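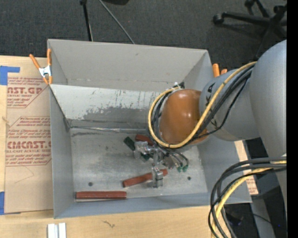
Cable snagging is a fault in which a cable on the outside of a robot arm catches on the arm itself, on the work or on something fixed nearby, and is then pulled, crushed or bent too sharply as the arm moves. It is one of the more common causes of unplanned stops in bin picking, where an arm reaches over the walls of a container to lift parts out. It is also called cable fouling or, in some repair manuals, dress failure, from the term "dress pack" for the bundle of cables and hoses carried along an arm.

Causes

Many small arms have no hollow path through the wrist. Power and signal lines for a gripper must then run along the outside, with enough slack for every joint to turn through its full range. Too little slack puts the line under tension when the wrist turns. Too much leaves a loop that can hang below the tool or swing past a bin wall.

Bins make the problem worse. A lidless metal bin with tall sides leaves the wrist little room near the corners, and a loop that clears the wall when the arm is raised may not clear it when the arm is low. Folded sheet-metal edges can cut through an outer jacket if they have not been smoothed or covered. The risk is highest for parts lying close to a wall, where the arm has to tilt to reach them.

Bins that can shift add a further cause. A bin held to a table with spring clamps may creep a few millimetres when it is knocked, and a path that was safe when it was taught can end up too close to the edge. Fixed locating pins or bolts are used where the same path will be run for a long time.

Thin wires near the fingers fail differently. They are seldom caught on a wall, but they bend at the same point on every cycle, and the copper strands break one after another inside insulation that still looks sound. Small push-fit connectors may also work loose.

Signs

A snag does not always stop the arm. The first sign is often a gripper that loses its signal in one position and recovers in another. Other signs are a shiny or flattened patch on the jacket, a tie that has slid along the arm, a connector that sits at an angle, and position errors that appear only on one side of the bin. Arms with force sensing may report a collision when nothing has touched the tool.

In the worst case the gripper loses power while holding a part. Whether the part is dropped depends on the design. Grippers that close by spring keep their hold, while those that need power to stay shut may let go.

The Prornwood stoppages

A frequently described case is a series of stoppages on a picking cell at Prornwood, which moved painted blocks out of a steel bin. The cell had run 1178 cycles without trouble when the gripper began to drop out at the far left corner. The control unit recorded a lost signal each time, and the gripper was replaced twice before the wiring was suspected. The cable was later found to be nicked on the underside, at a point which met the bin wall only when the wrist turned past 60 degrees. After it was replaced, the same fault came back at 514 cycles, as the new cable had been tied in the same place.

The cell was put right by moving the tie behind the last joint and limiting the wrist angle. It then passed a test of 2000 cycles.

Prevention

The usual advice is to move the arm slowly by hand control through every extreme position before a program is run, watching the cable and not the tool. Loops are kept on the side of the wrist facing away from the nearest wall. Soft straps are preferred to hard plastic ties, which can bite into the jacket. The Gorico and Alcaraz ranges of wrist brackets hold the cable on a swivel, and the Firnberg pattern uses a sprung return that takes up slack as the arm rises.

Safety

Clearing a snagged cable by hand is a known source of injury. A cable under tension can whip when it is freed, and an arm stopped by a fault may start again once its signal returns. The arm should be stopped and its power locked off before anyone reaches into the bin. A cable that has been pinched is replaced, even if it still works, and is not repaired with tape.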